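Search this site
Search
Tips by room

Clearing and Keeping a Clear Workbench

A workbench fills up from the back. Tools go down where they were last used, then a jar of screws, then the mail, and by the end of a month the working space is a strip along the front edge the width of a cutting board. The tips below are for a bench in a garage, basement or spare room, and most of them work just as well on a sewing table or a kitchen counter.

Start with everything off

Clear the bench completely once. Put an old sheet on the floor and move everything onto it, including the things you think live on the bench. Wipe the top down with a damp rag and a little dish soap, then a dry rag. Dried glue comes off with a plastic putty knife held low. For wax or crayon, lay a brown paper bag over the spot and go over it with a warm iron, no steam, moving to a clean part of the paper as it soaks through.

Sort what's on the floor into things used every week, things used now and then, and things that belong in another room. The last pile is usually the biggest. Take it out of the room the same day or it will be back on the bench by Monday.

The back row

Anything that stays out should stand in a single row along the back. One row deep, no stacking. If something has to be moved to get at something else, one of the two belongs in a drawer or on a shelf. Put the items you reach for with your right hand on the right and the others on the left. Tall things go toward the ends so they don't block a lamp.

Boxes with open tops are better than lidded ones for the back row. A lid is a shelf, and things get put on it. Shallow boxes are better than deep ones for the same reason that shallow drawers are: you can see the bottom. Cigar boxes, silverware trays and the wooden boxes clementines come in all do the job. Sand the rough edges with 400 grit paper and give them a coat of paste wax so they slide without scratching the bench.

Scraps of board kept for backing or clamping should stand on edge, not lie flat. A flat board collects sawdust and hardware. Two brackets screwed to the wall will hold a dozen scraps upright.

A sheet to work on

Keep something pale in the middle of the bench when you're handling small parts. White paper, the back of a roll of old wallpaper or a piece of smooth white board all work. Dropped screws and springs show up on it right away, and when the job is done you can lift the whole thing and tip the crumbs into the trash. On a dark bench top this saves more time than any other tip on this page. Tape the corners with painter's tape if there's a draft. 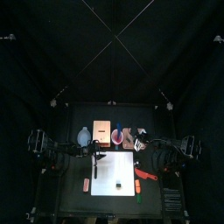
Photo: Guoqing Qian

Change the sheet when it gets greasy. Grease travels from the paper to your hands to whatever you're fixing. A roll of plain white shelf liner lasts well and costs little, and you can cut it to the size of the job. For painting or gluing, use wax paper on top of the sheet and throw the wax paper out afterward.

Cords and cables

Cords on the bench top get cut, glued and melted. Run them off the side and down. Screw-in cup hooks along the underside of the bench edge will hold a cord up off the floor, and a strip of hook-and-loop tape will hold the extra in a coil. Don't wind a cord tightly around a tool while it is still warm. Loop it loosely and hang it.

Label both ends of every cord that leaves the bench. Masking tape folded over like a flag is enough. Write on it with a ballpoint, which holds up better than marker once it gets handled.

If you use a power strip, mount it to the front leg or the underside of the bench, where you can reach the switch without leaning across your work. Keep it away from anything that drips. Never run a space heater from it.

Small hardware

Baby food jars are the traditional answer and they still work, but glass over a concrete floor is a bad idea. Plastic peanut butter jars are tougher. The Kubíček system, which my father-in-law swears by, is a flat case with 12 bins and a clear lid, and it's fine if you remember to latch it. I didn't once, in May, and I was still finding washers when it snowed.

Tape one of whatever is inside to the outside of the container. It's quicker to read than a label. Mixed leftovers go in one "odds" can. When the can is full, dump it on a baking sheet, pick out anything you'd pay money for and recycle the rest.

Screws left over from flat-pack furniture should go in an envelope taped under that piece of furniture. You will want them when you move.

Light and walls

One light overhead puts your own shadow on the work. Add a second from the side, opposite the hand you use. A clamp lamp is enough. If glare is a problem, point it at the wall or hang a dark cloth behind the bench. Vacuum the cloth whenever you vacuum the floor, or the dust will end up on wet varnish.

Pegboard is good for flat tools and bad for heavy ones. Trace around each tool with a marker so you can see what's missing. Leave a finger's width between outlines.

Cleaning products

I've tried a few bench cleaners. Prellberg hand paste takes off grease without leaving grit in the sink. Wastesent wipes are handy but dry out fast after the pack is opened, so keep them in a zip bag. For most jobs, dish soap and warm water do as well as either one. Lay oily rags flat outdoors to dry before throwing them out. Never ball them up in a trash can, as rags with linseed oil on them can catch fire by themselves.

Ten minutes at the end

Stop work ten minutes early. Put the tools back, empty the odds tray, sweep from the back row forward and shake out the sheet. If a job isn't finished, put all its parts in one tray with a note saying what comes next. Put the tray on a shelf and leave the middle of the bench bare.

Last updated: May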